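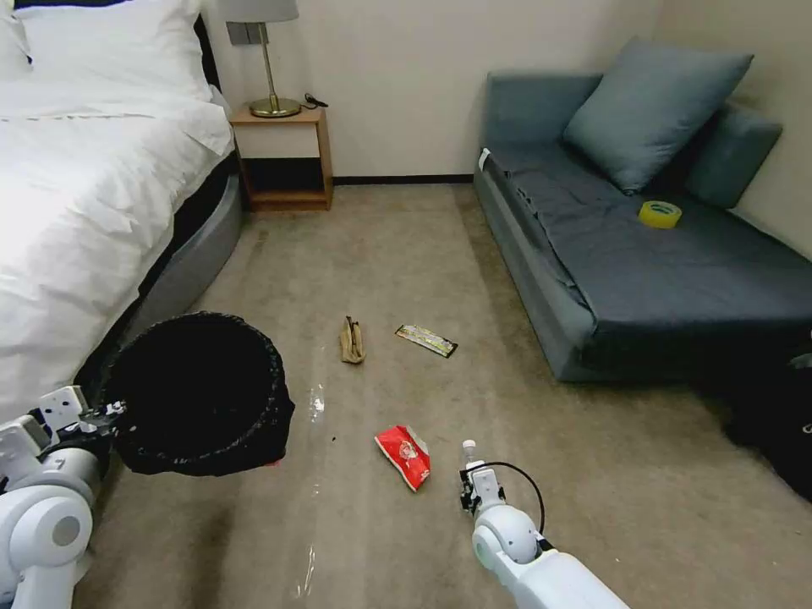
Figure 7.1 Room cleanup with a two-arm service robot. The left gripper holds the trash bin, the right gripper a small plastic bottle.

Chapter 7
Dropped Objects and Grip Faults

A robot that picks up litter has to hold things for a long time. In a room like the one in Figure 7.1, the left arm may carry the same bin through a whole job while the right arm makes one short pick after another. Most textbooks on gripping deal with the short pick. This chapter deals mainly with the long hold, where many service faults begin.

The main case is taken from the Fuvach guest house trial. One afternoon in October, a robot was 29 minutes into a cleanup when the bin slipped out of its left gripper. The bin landed on its side and spilled. The robot did not stop. Its software still listed the bin as held, so the right arm went on releasing wrappers over the spot where the bin should have been. A worker came in to see what was wrong and reached for the bin while both arms were live. The right arm struck her on the wrist. She was bruised and went back to work the same day.

The review found 2 separate faults. The first was a slow loss of grip force as the finger motor warmed up. The controller, a Warkon unit, lowered the current to protect the motor and wrote a warning to its log, but the warning was never passed to the task program. The second was that the program checked the grip only once, at the moment of pickup. Either fault could have been found in testing. The test plan called for 1000 picks, and the longest hold in it lasted 84 seconds.

Section 7.1 covers grip force and how it changes with heat, wear and load. Rims and bottle necks are treated separately, as the contact area is small in both. Section 7.2 describes ways to confirm that an object is still in the hand. Section 7.3 returns to the Fuvach case and compares it with a similar fault at the Nurneck site. Section 7.4 sets out rules for entering a room where a robot has faulted.

Before You Read
Review the stop categories in Chapter 4. You will also need the force table from Section 6.2.

Key Terms
grip force
hold check
current limit
live arm
protective stop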